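The Last Bus to Etside

May 19, 2024 — posted by the author

Last updated: May 19

So I'd missed the 105, and the next one wasn't for 90 minutes, and I was stuck at Clesarach with a wet coat and a cake tin on my knee. My aunt's cake, mind you, so I couldn't even eat it! (I did lift the lid. Twice.)

There was an old woman on the bench already, knitting something green, and she told me she'd been waiting since February. I laughed. She didn't. She said the bus she wanted went by way of Nenden, and I said there's no road through Nenden, it's been under the reservoir since before I was born — and she just nodded and turned her row.

Well, I gave her some cake after that. Anybody would.

Then up came a little cream bus with its lamps on and JUGAH on the front, and she put her needles away and asked if I was getting on. 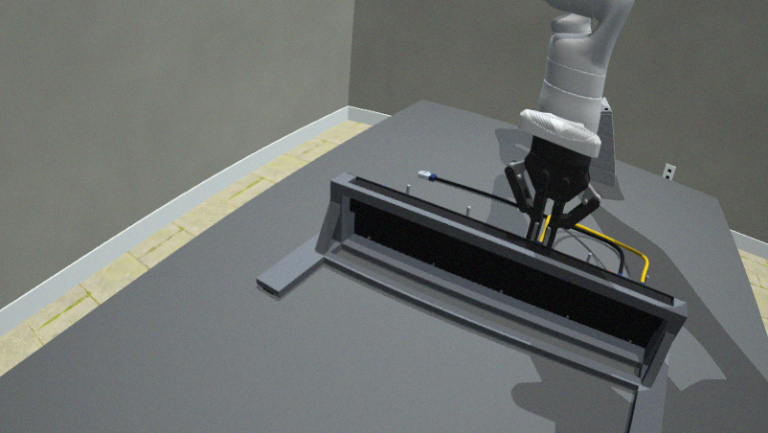 Did I get on the bus?

I got as far as the step. The driver wanted 2 pence and all I had was my phone, so she went without me, waving, with the rest of the cake on her lap. My aunt still asks about that tin.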